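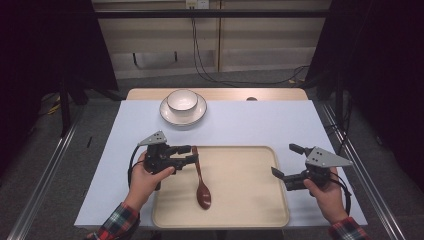
The Spoon Problem

How a tableware project at Heltuvley moved its teaching from the joystick to the hand

Picking up a spoon from a flat tray is a poor task for a demonstration video and a good one for a training set. The handle is narrow and sits close to the surface. A gripper that arrives a few millimeters high closes on air, and one that arrives low presses its fingertips into the tray and stalls. Glossy material makes the outline harder for a camera to find. For the manipulation group at Heltuvley, which has spent most of a year on table setting and clearing, the spoon was the item with the worst numbers and the most arguments attached to it.

The group began with remote control. An operator sat at a pair of leader arms, small jointed copies of the arms on the robot, and moved them while the larger arms followed. The method has a clear advantage: every recorded motion is one the robot has already performed, so reach, joint limits and motor delay are all included in the data. Its cost is speed. Operators worked from a screen with a short lag and no sense of contact, and a spoon that a person lifts in a second took most of them 6 seconds or more. They also developed habits. Several learned to nudge the spoon sideways against the lip of the tray before grasping it, and the trained policy nudged it too, whether or not the lip was near.

"The policy copied our hesitation," says Hauwa Usman, who leads data collection for the group. "We would pause above the object to check the view. The robot paused in the same place, for the same length of time, and it had nothing to check."

Since August most of the collection has been done with hand-held grippers. The demonstrator holds one in each hand, and the two jaws of each are the part that touches the object. No arm is present during recording. The position and orientation of each gripper are logged along with jaw opening, and a view from the head is stored against the same clock. Later, software converts the path of the jaws into a path the robot's own wrists can follow.

The conversion is where much of the engineering sits. A human shoulder and elbow allow approaches that the robot can't reproduce, particularly when the two hands cross or when a wrist turns under itself. Each recording is passed through a solver named Osagie, written in the group, which looks for a continuous set of joint angles and rejects the recording if none exists. In the first batch of 932 spoon demonstrations, 93 were rejected. Most failures came from rotation at the wrist, and most of those came from demonstrators who rolled the gripper to bring one jaw under the handle.

Titilayo Nwankwo, who wrote the larger part of the solver, treats the rejected recordings as a training issue for people. Demonstrators now get a short session on reach before they collect anything, with the elbow kept low and the wrist inside a marked range. They are also told which hand does what. For the spoon, the left gripper takes the handle from the side while the right stays open and clear, ready to steady the tray. Leaving the idle hand in view matters more than it sounds. Early recordings let it drop out of sight, and the policy had no consistent idea of where to put the second arm.

Timing is the other matter under dispute. A person moves faster than the robot can safely track, so recordings are slowed before training. Uniform slowing works for the approach and badly for the closing of the jaws, where contact depends on speed. Nwankwo's present method stretches the free motion and leaves the last part before contact nearly unchanged. Usman would prefer to have demonstrators work at the robot's pace from the start. A comparison is planned on the Zondmont test bench, with 50 trials per condition and the spoon's starting angle varied between trials.

Remote control hasn't been retired. The group still uses it for corrections: when the policy fails on the real arms, an operator takes over at the leader pair, finishes the task, and the segment is added to the set with a higher weight. Those segments contain something the hand-held recordings lack, the robot's actual state in the middle of a mistake.

Bowls and saucers come next. A bowl resting on a saucer raises the question of whether to move the pair together or separate them first, and demonstrators don't agree. Usman has asked for both to be recorded and labeled. Nwankwo wants a single rule, written down in the collection guide, before the next session on Tuesday.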